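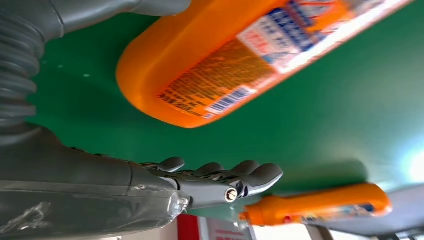
4.3 Working beside the Nonora handling cell

Scope: packing staff and shift leads at the Tidthorpe site. Staff no longer lift bottles from the table during a run. Their duties are now loading, checking labels and clearing stops.

1. Sign in at the cell panel and confirm that your name is shown as the attendant.
2. Lay the bottles on the green surface. Keep a gap of 100 mm between them.
3. Step back behind the floor line and press START.
4. Check one bottle in every 30 for a damaged label or barcode, and enter the result on the check sheet.
5. If the hand stops above a bottle, press HOLD and wait for the amber lamp before reaching in.

CAUTION: Do not pull a bottle from the fingers. Use RELEASE on the panel.

Note: Attendants change over every 40 minutes. Time spent at the cell counts as normal packing time, and hand-packing rates are not applied to it.

Staff who have not attended the cell course shall remain on the manual line. Places are arranged by Chathurika Khan, Training Office. The next course is in November.

4.4 Clearing a stop

See the stop codes listed inside the panel door.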